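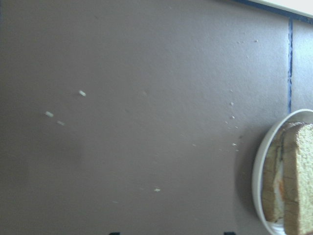
2 min read

Grout

Grout is a filling material used to close the joints between tiles, stones or bricks. It keeps dirt and water out of the gaps, supports the edges of the tiles and gives the finished surface an even look. It is applied after the tiles have been set and the adhesive under them has hardened.

Types

Cement grout is the most common kind in homes. It is sold as a dry powder and mixed with water. Sanded grout has fine sand added to reduce shrinking and is used in wider joints. Unsanded grout is smoother and suits narrow joints and polished stone, which sand can scratch.

Epoxy grout is made from resin and a hardener. It resists stains and most household acids, and is often chosen for commercial kitchens. It costs more and sets quickly, so it is mixed in small batches.

Color

Early cement grouts were gray or white. Pigments are now added at the factory, and makers offer a wide choice of shades. A grout close to the tile color makes the joints less noticeable, while a contrasting one, such as blue between gray tiles, brings out the layout. Dark pigments may dry unevenly if too much water is used in the mix.

The shade card published by the tile supplier Plesen lists 58 colors, 16 of them blues. Its author, Hilkka Riihimäki, grouped the shades by how they look when dry — the wet color is usually darker.

Application

The mixed grout is pushed into the joints with a rubber float held at an angle. Extra material is scraped off, and the surface is wiped with a damp sponge once the grout begins to firm. A thin haze is left on the tile and is buffed away later with a dry cloth. Cement grout may need up to 244 hours before a sealer is applied, depending on the product and the weather.

Movement joints, such as those where a floor meets a wall, are normally filled with flexible sealant instead of grout.

Care

Cement grout is porous and can take on stains from oil, coffee and wine. Mild soap and a soft brush are enough for regular cleaning. Vinegar and other acids wear the surface down over time. Cracked or loose grout is raked out and replaced.

See also: Mortar, Thinset, Tile spacer

Last edited 5 December 2020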